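Section 8. Laying Out the Work Surface

This section explains how to lay the cloth, the board and the dot block from the Ultilus tabletop set, and how to hang the curtain supplied with it. Complete Section 7 (Assembling the Table) before you begin. The procedure can be carried out by one person, but the curtain is easier to hang with two.

8.1 Before You Start

Check that you have the following items:
Blue table cloth
White board, long
White block with three red dots
Teal-green curtain with Donix rail clips
Soft brush and lint-free wipes

If an item is missing or damaged, do not substitute one from an earlier set. Boards from earlier sets are a different length and the block will not sit correctly on them. Contact the stores desk and ask for Jae-in Woo or Burgi Riedl.

CAUTION: The table must be locked before the cloth is laid. A cloth that is dragged while the table is rolling can pull the board to the floor.

8.2 Hanging the Curtain

1. Attach the rail clips to the top hem of the curtain, one clip to each eyelet.

2. Slide the clips onto the rail and draw the curtain across its full width.

3. Let the curtain hang for at least 23 minutes before you adjust it. Shallow vertical folds are normal and do not need to be removed.

4. Confirm that the lower hem falls behind the table edge. The hem must not rest on the cloth.

NOTE: Do not iron the curtain on the rail. If deep creases remain, take it down and steam it from the reverse side.

8.3 Laying the Cloth

5. Unfold the blue cloth on the table with the stitched label facing down.

6. Smooth the cloth by hand from the center toward the edges. Faint fold lines may remain after storage and are acceptable. Raised creases are not acceptable under the board, as they will cause it to rock.

7. Brush off lint and dust. Do not use a damp wipe on the cloth.

8.4 Placing the Board and Block

8. Place the white board flat on the cloth with its long side parallel to the front edge of the table. Leave a band of blue showing on every side.

9. Press lightly on each corner. If the board rocks, lift it, smooth the cloth and lay the board again. Do not slide it into position.

10. Wipe the board with a dry lint-free wipe. Light gray smudges are ordinary wear. Report scratches that can be felt with a fingertip.

11. Set the block on the board, a little to the left of the board's center, with its long side parallel to the long side of the board.

12. Turn the block so that the row of red dots faces up and the wider plain margin is on the right. A block placed the wrong way around is the most common error at this stage - check it twice.

13. Step back and compare the layout with the pictures. The first two show the curtain, and the last two show the cloth and the board with the block in place.

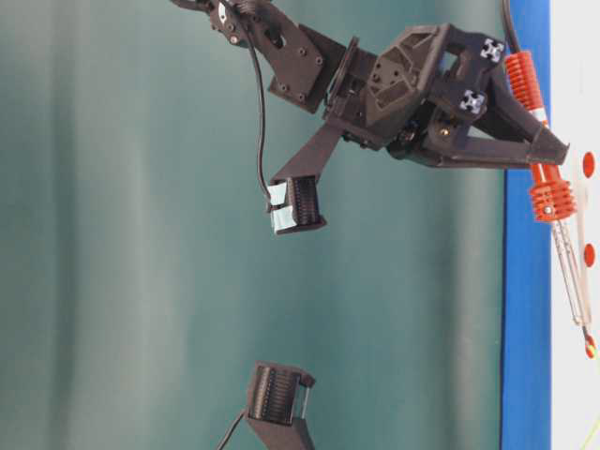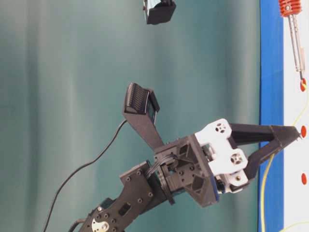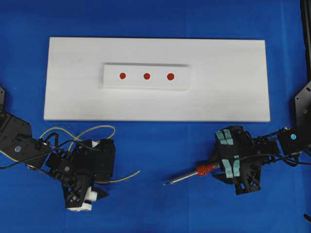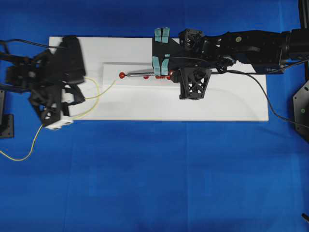 14. Record the layout on the Deng check card and initial it. Cards are collected by Hamisi Rugemalira on Sunday.

8.5 Care and Storage

Wash the cloth separately in cold water and dry it flat. Store the board upright in the Grukport sleeve, with nothing leaning against it. The block is kept in its own pouch, dots inward, so that the red finish is not rubbed by other items.

Replace the cloth after 100 layouts or when it no longer lies flat. Requests for replacements go to Lamisi Akpalu, extension 62.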